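Handheld gripper loses pose when the plate comes up, left side only
Posted in Robot Hardware > Setup and Maintenance

haugland_bench
We run a two-handed demonstration cell with handheld grippers and fiducial marker cubes. The left and right cubes are tracked separately by a head camera and the software is Posiline. The task is kitchen handling: open the microwave, take the plate, put it on the table.

The right gripper tracks without trouble. The left one drops its pose as soon as a plate is raised in front of the operator. The log shows 521 lost samples in one session of 3,396, nearly all of them on the left and nearly all with something in the jaws. With empty jaws I can wave it anywhere in view and lose almost nothing.

Already tried: new print for the left cube, longer exposure, shorter exposure, a second calibration of the camera. Jaw travel checks out at 52 mm on both units. Has anyone seen this?

Comcombe
Swap the cubes left to right before you change anything else. If the fault moves with the cube, the cube is bad. If it stays on the left, look at the mount or at the way the gripper is held.

Also check the marker size in the config. A wrong size will give you a bad distance, but the marker will normally still be detected, so I doubt it is your problem.

jevesero_cell2
Agree with the swap test. We had the same pattern on our cell and it came down to cube position. On our left unit the cube is fixed to the side of the body. When the operator rolls the wrist inward to keep a plate level, the side face turns away from the camera and the remaining faces are seen at a shallow angle. The right unit has a larger cube on the base, and two faces stay readable through most of the task.

What we did, in order:
Power down the tracker and take the cube off its bracket.
Clean the seat and both screws. Ours had adhesive left over from an earlier mount.
Refit the cube and tighten evenly. Check by hand for play.
Redo the cube-to-jaw offset. Do not reuse the old file, even if the cube looks to be in the same place.
Record a short run with a plate in the jaws and compare the lost count for each side.

Lost samples on the left went from 3,126 over a week to a number I stopped tracking. Most of that came from the offset and from asking operators to keep the elbow out a little.

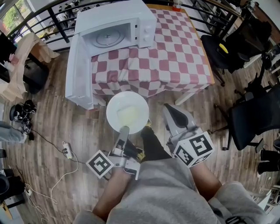
Left gripper on the plate rim, cube on the side of the body. Right gripper with the larger cube on its base.

Matte print helps too if you have a window nearby. Gloss paper washed out for us after 3 p.m.

haugland_bench
Swapped on Thursday. Fault stayed on the left, so the cube is fine. There was play in the bracket. Will redo the offset and post the log.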